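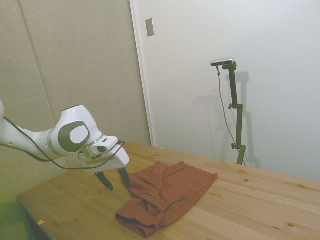
Garment care > Folding and storage
Thread: Flat fold on a bare pine table, creases on the bunched side

kdovhaniuk
Posts: 212
I am rewriting our folding instructions and would like opinions on the order of operations. The item is the rust-colored one with the green seam line. Starting state is one side spread fairly flat and the other side bunched, with the hem rolled under along the bottom left. Surface is a bare pine table, no pad.

Current procedure:
1. Pull the bunched side out from the corner.
2. Unroll the hem.
3. Smooth by hand toward the free edge.
4. Fold in thirds along the length, then in half.

The finished stack goes into a Brandes drawer. My problem is step 2. If the hem stays rolled during step 1, the cloth keeps a hard line there and the line is still visible after it comes out of the drawer. If I unroll first, the bunched part shifts and I have to flatten it again.

Kyrylo Dovhaniuk

tallowmere
Posts: 1,904
Swap 1 and 2. A rolled hem holds the fabric behind it under uneven tension, so whatever you flatten before unrolling gets flattened in the wrong position. You are doing the work twice either way, but with the hem first, the second pass is short.

Also drop the thirds. For a drawer, fold in half lengthwise and then roll. Thirds put two creases on the face.

pegboard_ann
Posts: 688
Disagree on rolling. Rolled knits are fine, rolled wovens come out with a wave across the whole panel. What is the fabric? Your post doesn't say and it decides most of this.

kdovhaniuk
Posts: 212
Cotton knit, medium weight. The label has been washed blank so I can't give the blend. It behaves like cotton with very little stretch.

tallowmere
Posts: 1,904
Knit, so roll it.

pegboard_ann
Posts: 688
Knit can be rolled. It can also be folded in thirds if the drawer is shallow. How deep is the Brandes? The low one won't take a roll of anything heavier than a T-shirt without the front dragging.

kdovhaniuk
Posts: 212
It is the low one. A roll touches the rail. I would prefer to keep the fold.

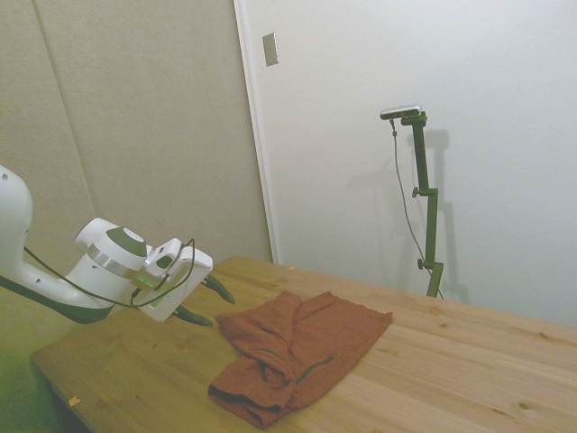

On the seam: the green stitching has a different tension from the cloth around it. When the lower part is bunched, the seam takes a curve, and smoothing by hand from the middle outward does not remove it. I have to pull from both ends of the seam. This is not in the current procedure and I think it should be its own step, between the hem and the smoothing.

rm_olt
Posts: 57
Contrast thread is often polyester on a cotton body. The cotton shrinks in the wash and the thread doesn't, so you get slack along the line. Pulling from both ends is correct. Do it with the seam parallel to the table edge so you have something to sight against.

One other thing. You are working on bare wood. Unfinished or lightly finished softwood grips knit more than you would expect, and if you smooth across the grain the bottom layer stays put while the top layer moves. Turn the item so your hand travels along the boards. I used a Hineo felt pad for a while and went back to bare wood because the pad grips worse in every direction.

tallowmere
Posts: 1,904
I have never seen grain direction make a difference on a sealed table. On raw pine, maybe. Is it sealed?

kdovhaniuk
Posts: 212
Matte oil, one coat, applied in March. There are small knots, and cloth does not catch on them. I ran the comparison this morning, 10 folds along the boards and 10 across. Across the boards, the lower layer lagged on 4 of them. Along the boards, it did not lag at all. Small sample, same item each time, so by the end it was flatter than it started. I ran the across set first, which makes the result weaker.

pegboard_ann
Posts: 688
That order favors the along set, yes. Scrunch the item back up between folds and alternate directions. Otherwise you are measuring how relaxed the cotton is.

tallowmere
Posts: 1,904
Agreed. I would not put grain direction into written instructions on that evidence. Anybody with a laminate counter will read it and wonder what grain you mean.

rm_olt
Posts: 57
Write it as "along the length of the boards, if the table has boards." It costs one line.

unska_dweller
Posts: 31
Different angle. I fold for a rental linen closet in Unska and we gave up on getting the starting state right. The item gets picked up by two points on the straight edge, lifted clear of the table, dropped once and laid down again. Most of the bunching falls out under its own weight. Hem included, usually. Then you smooth. We cut our procedure from 6 steps to three.

kdovhaniuk
Posts: 212
I considered the lift. The table sits against a wall and there is not much clearance above it for a full drop. A half lift may be enough. Which edge do you take, the one that is already flat or the bunched one?

unska_dweller
Posts: 31
The flat one. You can see both corners of it, so you know what you are holding. If you lift from the bunched side, you will pick up a fold and think it is a corner.

pegboard_ann
Posts: 688
Second this. Lift from the flat edge, let the mess hang. Lay down the hanging end first and walk the flat edge back. The hem may still need a finger run along it.

tallowmere
Posts: 1,904
I still think it is slower for a single item. For a stack of linen, fine.

kdovhaniuk
Posts: 212
Tried the half lift over lunch. The lower part opens out well. The hem stayed rolled for most of its length, so it keeps its own step. Seam curve was reduced but not gone.

Revised draft:
1. Take both corners of the flat edge. Half lift, lay the hanging end down first.
2. Unroll the hem with a finger, left to right.
3. Pull the green seam straight from both ends.
4. Smooth toward the free edge, along the length of the boards if the table has boards.
5. Fold in thirds along the length, then in half.

I will redo the grain test on Wednesday with alternating directions. If there is no difference, the second half of step 4 comes out.

rm_olt
Posts: 57
Step 3, say "both hands flat." If people pinch the thread, they will pucker it.

kdovhaniuk
Posts: 212
Added.

londau_frames
Posts: 1680
Does the fold order change for a long sleeve? I have the same low drawer and the sleeves make the thirds uneven.

pegboard_ann
Posts: 688
Sleeves in first, flat against the back panel, cuffs pointing down. Then thirds. If it still comes out uneven, move the first fold line toward the center by the width of a cuff. Start a separate thread if you want to go through it properly, this one is going to fill up with grain test results.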